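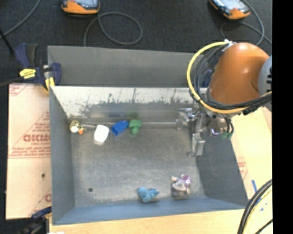

Small items in the gray metal bin.

Hi Perrine,

It's Monday and my two are both at school, so you're getting the Plurard family mornings report while the house is quiet! 26/05/2025, for your records. I know the Pumphrey Fund form has boxes for all of this, but you told me last time to just write it the way I'd say it, so I'm taking you at your word.

The big number first. We've had 143 kids through the door in Pukport and Bekavstead put together, counting each child once however often they come (and some of them come every single week, bless them). Visits are more like what you'd expect from that, and I've put the sign-in totals in the spreadsheet. Most are under four. We do get older brothers and sisters on school holidays, and that has been a bit of a squeeze at snack time.

Pukport is going great. The moms and dads who started out hugging the wall with their coffee are now running the singing, and I've been told my version of the bus song is too slow. Fair enough. A couple of the new-baby families have started meeting for a walk on their own after we finish, and I was so happy when I heard - that was pretty much what I had in my head when I wrote the application.

Bekavstead is slower. We picked a 9:30 start to match Pukport, and it's just wrong for that town. The bus gets in after we've already done circle time, so people walk in with a stroller and a crying toddler in the middle of a story and feel bad about it. We moved to a later start at the beginning of May and it has been better, though not full. I'd like to give it until the end of summer before we decide anything.

Money: we've spent $2,399 so far. Room rental is the biggest chunk, then snacks, then the lending shelf. The one thing that went over was the floor mats. I bought the cheap ones, they curled up at the corners inside a month, and I had to buy the better ones after all. Lesson learned, and I made up the difference out of the craft line, so we've been doing a lot of paper plates.

The lending shelf has taken off more than I expected. Families have taken home 232 picture books and puzzles since we opened it. Things do come back late, and one dinosaur puzzle came back with a piece from a farm puzzle in it, so somewhere there's a cow missing its middle. I'm not chasing anybody for a late book. If a kid wants it for bedtime three weeks running, good.

What I haven't done yet is the evening for grandparents. I promised it for spring and it slid, partly my fault and partly that the room in Pukport was double booked. It's going on the fall plan and I've already asked for the key.

Two things I need from you. Can we move the leftover printing money into rent for Bekavstead? And could you come to a morning before school lets out? Bring shoes you don't mind getting glue on.

Talk soon,
Haf Morgan

Comments

Jo: We love Bekavstead mornings! The later start is a lifesaver with the bus.

puzzlemom: I think we have the cow. Will bring it next week, sorry!!

Perrine Picard: Thanks Haf, yes to the printing money. I'll email you about a visit.

Recent posts

Snack sign-up for Pukport
What to bring to your first family morning
How the lending shelf works
Songs we sing (with the words)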